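Two-arm dish rack task – second arm keeps missing the plate rim

Posted in: Student Projects > Robotics Clubs
Tags: bimanual, grippers, calibration, school club

Starkwood_Robotics_Club

Hi all, first post so go easy on me. I help run an after-school robotics club and our Year 11s are having a go at the table-clearing challenge for the Steva student comp in May. Two arms, one rack, cups and glasses on one side, plate on the other. The kids split it so the left arm does the drinkware and the right arm does the plate.

Left arm is going great guns. Right arm, not so much. We ran 68 goes at the plate last term and got 56 decent grabs, which sounded fine to me until one of the kids pointed out that nearly all the misses came after the left arm had already started moving. If the left one stays parked, the right one hardly ever misses. Run them together and the gripper closes on air just off the rim, or it nudges the plate along the floor and then gives up.

We've re-zeroed both arms, swapped the plate for a heavier one and slowed everything down. The slowing down helped a bit, but then we blow the time limit. Has anyone had this? I've attached how we've got it laid out at the moment, with the left arm on a pink cup at the back of the rack and the right one near the plate.
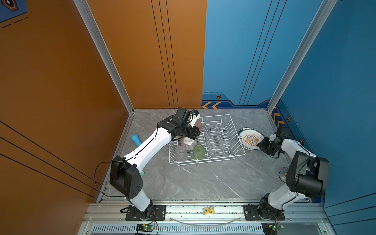
3 replies – sorted by most helpful

kudo_bench_mum

Ooh, we had almost exactly this with our lot! Both your arms are bolted to the same rail, so my money's on the rail. When the left arm swings a long reach out to the back of the rack, the whole thing can flex a smidge, and the right arm has no idea its base has shifted. A couple of millimetres is plenty when you're trying to pinch a plate rim.

Easy test – stick a phone on the rail next to the right arm's base with a level app open, then run only the left arm. If the reading jumps about, there's your problem. We put 2 extra brackets under the middle of ours and it calmed right down (the kids were a bit miffed it wasn't a software bug, they'd been rewriting the grasp code for a fortnight).

The other thing I'd try is staggering them. Let the left arm get to its cup and stop, then have the right one close on the plate while the left is holding still. You lose barely any time because the travel can still overlap. It's only the last little bit of the grab that needs peace and quiet.

Also, is that stemmed glass over on the right meant to be in play? If it isn't, I'd shift it well away before someone's elbow code finds it. Ask me how I know.

grernero_fan

check ur power supply

tinkershed

Bit more on the power idea, as it's worth ruling out. If both arms share a supply, the voltage can sag when the left shoulder motor works hard at full stretch, and the right arm goes a bit soft for a moment. Log the voltage at each board during a run and compare it with a run where the left arm is parked. If you see a dip that lines up with the misses, borrow a second supply and give each arm its own.

I'd still do the phone test first though, it takes five minutes and costs nothing. And have a look at what your plate position is coming from. If you're saving it once at the start of the run and the plate gets bumped on the first try, every retry after that is aiming at the old spot. Ours did that for ages. We now take a fresh look before each attempt and colour the log line red whenever the position has moved.

Good luck in May, let us know how the kids get on!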